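Review: Skavo Alert, Public Safety Notification Service

The Skavo Alert service was assessed over a period of 24 weeks in the municipality of Lorente, where it replaced the older Kukton text message system in April. The service sends police and emergency notices to residents who have registered a telephone number and a home address.

Registration was simple and required no technical knowledge. By the end of the review period, 3,363 residents had enrolled. Notices concerning road closures, missing persons and police activity were written in plain terms and carried the name of the issuing office. Most arrived within 2 minutes of release.

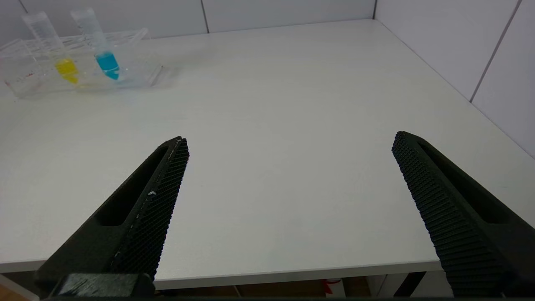 One subscriber in the Trirnik district wrote that the notice of an armed robbery near the bus depot reached her while she was still indoors, and that she would have walked toward the depot without it. She added that the follow-up message, stating that the street had reopened, came far too late to be of use.

Her second point is supported by our own records. Closing notices were slow throughout the period, and on one night the all-clear was issued over 10 hours after officers had left the area. The supplier attributes the delay to a manual approval step, which the Kukton system did not have.

The map feature is adequate on a telephone but difficult to read on larger screens. Users may limit alerts by district, although the setting is placed under account details and is easily missed.

Skavo Alert is recommended for towns of moderate size, on condition that the approval procedure for closing notices is revised before the contract is signed.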